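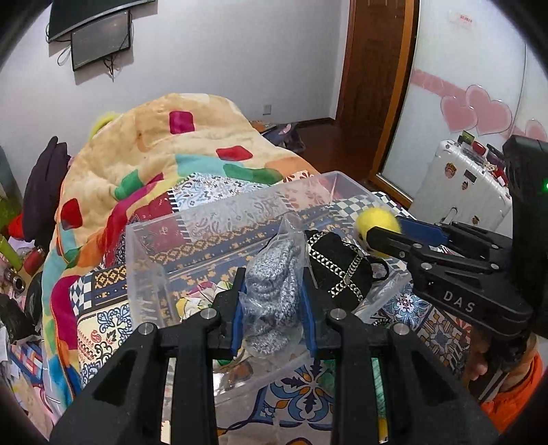 # Recording a two-gripper packing run for the Clamis project

Every team on Clamis has to hand in a set of packing recordings, done at home with the hand-held grippers. The handbook says you can learn this in an evening. I doubt it. Our team threw away 19 runs before we kept one, and most of those were lost to things the handbook skips.

## What you need

- two grippers, charged
- a box big enough for both to reach into at once
- soft things to put in it: knitwear, small bags, a fuzzy ball or two
- a bed or low table you can walk round

Ignore the advice to buy a matching set of objects. Household stuff is fine, and the marking sheet asks for variety anyway.

## Before you record

1. Put the box where both of your hands reach its middle without leaning. If your elbows lock, move the box.
2. Open and close each gripper ten times. A sticky joint shows up in the data as a hesitation, and the model will happily copy it.
3. Pick one object for each hand and say the order out loud. It feels silly. Do it anyway.

## The run

1. Start with both grippers open and outside the box.
2. Bring one in slowly and close on the thickest part of the object. With anything in a plastic bag, squeeze the contents too, or you'll be left holding a corner of plastic.
3. Keep the other gripper still until the first has finished. The handbook calls moving both together "natural". For a beginner it's a good way to knock your own fingers.
4. Lower the object to the bottom of the box and open the jaws before you lift away.
5. Stop for a breath, then carry on with the other hand.

Loops, cords and chains are the worst things to start with. They slide between the pads or hook on a joint, so leave them for your later runs.
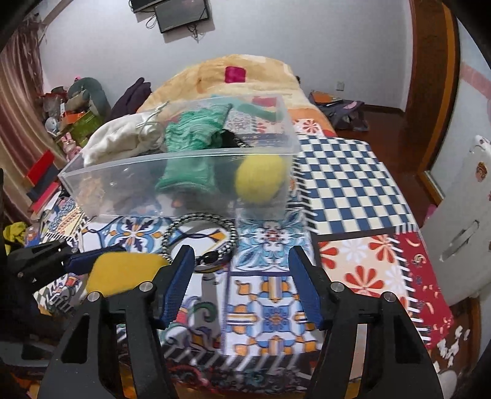
Afonso Marinho thinks step 3 is too cautious. He wrote on the club page: "If you only ever move one hand, why own two? My best runs had both going by the second object." Fair enough, but I've seen his early ones, and I'd still keep one hand still for the first hour.

## Checking what you've got

Play each run back at full speed before you name the file. Bin it if a gripper leaves the box with nothing in it and you hadn't meant that.

The target is 700 runs per team by the end of May. Revathi Marar has asked whether a smaller, cleaner set would train just as well, and so far the only reply is that the target stands. Until someone shows me a comparison, I'd put clean runs first and let the total come up short.

Charge both grippers overnight.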